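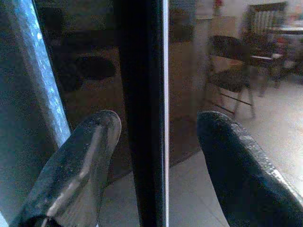
Search this blog
Search

May 1, 2019
Posted by Beatriz Carrilho

Sunscreen under foundation: notes on pilling

Pilling is the formation of small rolls of product on the skin when one layer is rubbed over another. I have had it on and off since I switched to a mineral sunscreen in March, mostly along the jaw and on the sides of the nose. I decided to change one thing at a time and write down the result.

The products were these. Moisturizer: Dulidero gel cream, the unscented one. Sunscreen: Tidix Daily Mineral, zinc oxide only. Foundation: Vasiliauskas fluid, shade 144 on my face in winter and 150 from now until fall. I paid for all three. My skin is combination, oily in the center and normal elsewhere, with no conditions that I treat.

The gel cream lists dimethicone fourth and a carbomer after that. The sunscreen also contains dimethicone, plus a silica powder near the end of the list. The foundation is water based, with very little silicone in it. The usual advice is that water and silicone products do not mix and must be kept apart. I think this is too simple. Many foundations are emulsions that contain both, and the first word on the label tells you little about how the film behaves when it dries.

For the first week I changed only the wait between moisturizer and sunscreen. With no wait, pilling was heavy and started during the sunscreen step, before foundation. With five minutes it was less, and with ten it was the same as with five. I now wait five.

For the second week I kept the five minutes and cut the moisturizer. I had been using two pumps. One pump was enough for my cheeks, and I stopped putting any on the nose. This made the largest difference of anything I tried. The rolls on the sides of the nose went away completely. The jaw improved but did not clear.

I did not cut the sunscreen. The labeled protection is measured with a fixed amount per area of skin, and a thin coat gives less than the label says. If a routine only works with half the sunscreen, the routine is wrong. I apply it in two passes, face first and then neck, and let the first pass set while I do the second.

For the third week I changed how the foundation went on. Fingers rubbed in circles were the worst. A flat brush was a little better but left streaks over the zinc. A damp sponge, pressed and lifted, gave no rolls on the cheeks and only a few at the jaw. The sponge I use is the Guvitz small wedge. It takes up more foundation than a brush does, so the bottle will run out sooner. I have not measured by how much.

The jaw turned out to be a separate problem. I use a lactic acid lotion at night, and I was stopping it short of the jawline out of habit. There was dry, flaky skin there that the sunscreen caught on. I extended the lotion down to the top of the neck every other night. After nine nights the jaw behaved like the rest of the face.

Two things had no effect. One was a silicone primer between the sunscreen and the foundation, which added a layer and pilled by itself on two mornings out of four. The other was blotting the sunscreen with tissue. That took product off and I would not do it again.

Current order, mornings:

Rinse with water, pat dry.
Gel cream, one pump, not on the nose.
Wait five minutes.
Sunscreen, full amount, two passes.
Wait until it no longer feels tacky. For me this is the time it takes to make coffee.
Foundation, pressed on with a damp sponge.
Powder on the forehead only.

The foundation lasts until late afternoon with this order. It breaks up first beside the nostrils, as it did before. Reapplying sunscreen over makeup is still unsolved. I have a powder sunscreen to try, but I doubt that a person can brush on enough of it to matter, and for long days outside I skip the foundation.

Next I want to test the same steps with the Dulidero lotion in place of the gel cream. Its list has no carbomer, and I suspect the carbomer more than the silicone. I will start when the current jar is empty.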